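Crumbs, Boards and Old Bread: Kitchen Notes
Posted in: Home and Kitchen

I have lived in three rented apartments since I moved to Neves, and every one of them had a small kitchen. In this time I learned some habits which save me work. Maybe some of them are useful for you also.

Bread first. I buy two loaves from the Tresari bakery and slice both of them the same day. What we will not eat in two days goes into the freezer, with a piece of baking paper between every second slice. Without paper they stick together like bricks and you must use a knife, and this is how I once cut my thumb. A frozen slice can go directly in the toaster. Give it a little more time than a fresh one.

Do not keep bread in the refrigerator. It gets hard there much faster than on the counter. A cotton bag inside a closed box is good for three days in winter, less in summer.

If the bread is already hard, wet your hand, pass it over the crust and put the loaf in a warm oven for eight minutes. You can do this only one time. After that it is for breadcrumbs.

Cleaning the toaster. Unplug it and wait until it is fully cold. Pull out the crumb tray and empty it over the trash, then turn the toaster over and tap it softly with your palm. For corners I use a dry pastry brush with long hair. Never put a metal fork inside, also when it is unplugged, because the wires bend easily. I do this every second Saturday in theory, and in practice when I start to smell burning.

For the glass door of a small oven I make a paste from baking soda and a few drops of water. Spread it, leave it for half an hour, wipe with a damp cloth. Brown spots near the hinge need a second turn. Do not let water run down into the door.

Wooden boards. Wash by hand, both sides, also if you used only one. If only one side gets wet the board will bend. Dry it standing. Once a month I rub it with food grade mineral oil and leave it overnight. For onion smell, half a lemon and coarse salt work well, and then rinse. I keep a separate plastic board for raw chicken.

A board that moves while you cut is dangerous. Put a damp cloth under it, folded flat. 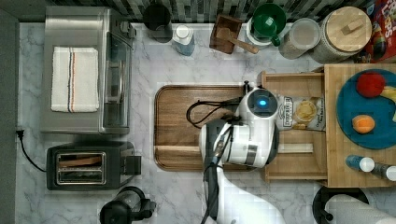 The wooden board has the middle of the counter, with the toaster on the left and jars along the back wall.

Marble needs more attention than other counters. Lemon, vinegar and tomato leave dull marks, and no cleaner takes them away after. Wipe at once, with water and a drop of dish soap. The sealer I use is from Rillero, and the can cost me 19 dollars. To test if your stone needs sealing, leave a spoon of water on it for ten minutes. If the place becomes dark, it is time.

Jars. I write the month on a piece of tape and stick it on the bottom, so the front stays clean. Old flour is never poured on top of new flour, or the opposite. Finish the jar, wash it, dry it one full day and fill again. Bamboo lids should not go in the dishwasher, they swell and then do not close.

Dish towels I wash hot and without softener. Softener makes them soft but they stop drinking water.

Next month I will write about removing lime from the kettle.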